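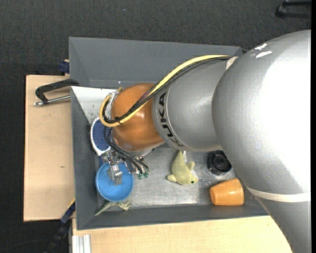

18 September 2019

Day two with the Wavberg picking kit on loan, and I'm liking it more than I expected to (don't tell the sales guy yet!). The software went on in 16 minutes, which is less time than I spent hunting for the Ethernet adapter. It talks to the KUKA fine as long as you start the arm first and the Wavberg box second. Do it the other way round and you get error 12 and a long wait.

Ran 66 picks on the mixed bin before lunch. The plush toy is my favorite, the fingers just sink in and off it goes. Cups lying on their side are so-so. The blue bowl is the one I keep arguing with: the kit loves going for the rim, and I'd like to pick that approach angle myself, but the menu for it is locked in the trial license. Grr. Rosalía has written to Virndale to ask if they can open it up for us.

Crescencio wants the same bin run on the Plarovholm kit before we say anything about buying, fair enough. Theirs can't come until January though, and the Wavberg loan is up in 2 weeks.

To do: save the settings file, tidy the hoses at the wrist, ask for a price without the support plan.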